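Incidencia: las etiquetas de lote salen con la fecha de caducidad en blanco
Producto: Sullarer, módulo de etiquetado
Abierta por: Nusrat Dhanial
Asignada a: Stijn Lambrechts
Estado: resuelta

Descripción
Desde la actualización de agosto, las etiquetas impresas desde Sullarer llevan el código de lote pero no la fecha. En la vista previa la fecha aparece bien. Hemos reiniciado el servidor de impresión y cambiado el rollo, sin resultado. Nos pasa con la plantilla grande y con la pequeña. 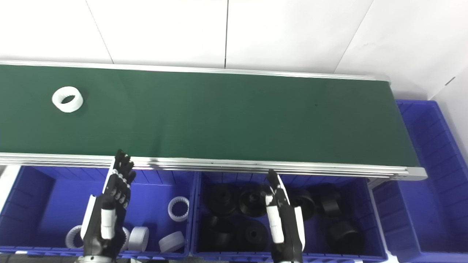
Adjunto 1. Cinta verde con una pieza blanca en forma de anillo.

Respuesta de Stijn Lambrechts, 9:40
Gracias, Nusrat. ¿Podéis enviar el registro del servicio de impresión e indicar qué controlador usa la impresora? Necesito saber también si falla al imprimir una sola etiqueta o solo en tiradas largas.

Respuesta de Nusrat Dhanial, 10:15
Falla siempre, con una etiqueta y con la tirada de 1000. El controlador es el de Grukeo, versión 3. Registro adjunto.

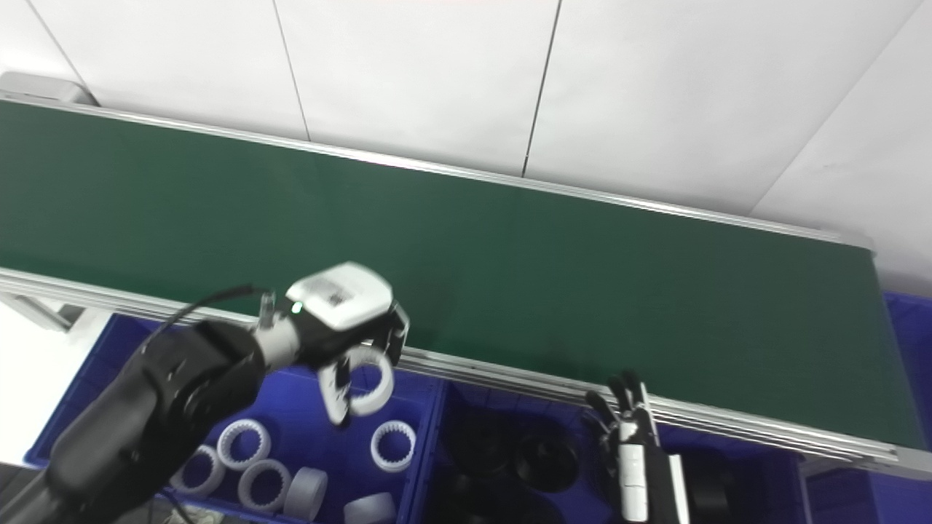
En el registro veo que el campo de fecha se envía con 23 caracteres, y la plantilla reserva 20. Cuando el texto no cabe, el controlador descarta el campo entero sin dar error. La vista previa no pasa por el controlador y por eso sale correcta. Parece que la actualización añadió la zona horaria al final del campo.

Probad esto en un puesto:
1. Cerrar Sullarer.
2. Abrir la configuración regional del módulo y elegir «fecha corta».
3. Borrar la caché de plantillas.
4. Imprimir una etiqueta suelta.

Respuesta de Sohail Sethi, 12:05
Hecho en el puesto de expediciones. La fecha ya sale. En el segundo puesto seguía en blanco hasta que borramos la caché con el usuario administrador. Con el usuario normal el botón no hace nada ni avisa.

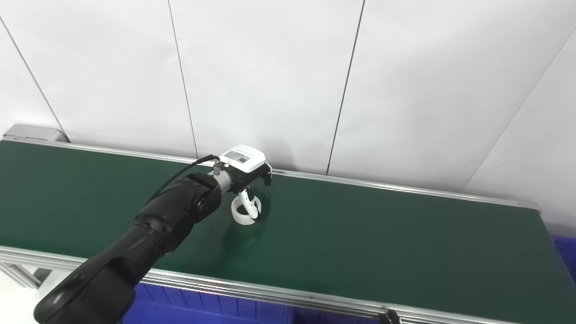
Resolución

Causa: longitud del campo de fecha superior a la reservada en la plantilla.
Solución aplicada: formato de fecha corta y borrado de caché como administrador en todos los puestos.
Pendiente: el fallo del botón de caché se ha registrado en otra incidencia, a cargo de Farzana Bukhari.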